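Slide 1
Title. Gathering demonstrations for Flekero: what we kept and what we threw away. Give the running time, mention that the slides go up afterwards.

Slide 2
Flekero learns sorting and placing from recorded examples. It does not get written rules for each object. The quality of the examples sets the ceiling, so most of this talk concerns recording and very little of it concerns training.

Slide 3
Figures for the April collection.
Episodes recorded: 2,064.
Episodes kept after review: 1,438.
Target at the start: 2,000 kept. We missed it. Say so plainly and move on, the reasons come on slide 6.

Slide 4
The task. Small packaged cards go into a compartment tray, one card to a compartment. An episode starts with at least one card on the desk outside the tray and ends when the operator marks it done. Seven starting layouts, drawn at random. The operator does not choose.

Stress that the desks are ordinary office desks with ordinary things left on them. Our first set, Sterel, was recorded on a bare table under fixed lighting. The model trained on it did well on that table and poorly everywhere else.
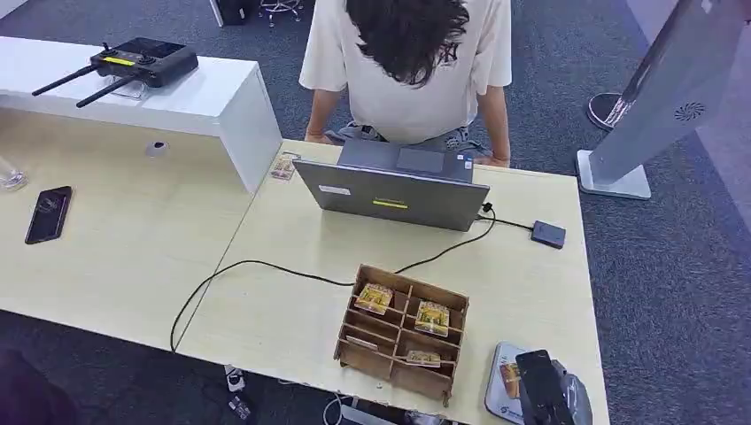 Slide 5. Card task at the desks, seen from the head camera. Three cards in the tray, one still beside the laptop.

Leave this up for a moment. Points to make:
The loose card is near the laptop and close to a person's arm. The model has to treat that arm as something to keep clear of.
The black cable passes near the tray. Cables are the clutter people forget to vary – ask the room who has checked theirs.
Thin partitions. A small error in angle puts a card on top of a divider.

Slide 6
Why episodes were dropped, in order of frequency.
Card hidden by the hand for most of the approach.
Operator corrected a placement after marking done.
Clock drift between camera and joint readings. Fixed halfway through by the Sung logger, which stamps both streams at source.
Wrong layout number entered. These could be recovered by hand, but we ran out of time.

Slide 7
Failed placements. We keep them if the operator recovers within the same episode. Removing them gave a model that had never seen a crooked card and stopped when it met one. Expect a question here about labelling – recoveries carry their own tag.

Slide 8
Next. Second site at Fevommont, same task, different furniture. Review on the day of recording. Layout number read from a printed code, no typing.

Questions. Backup slide 9 has the file format.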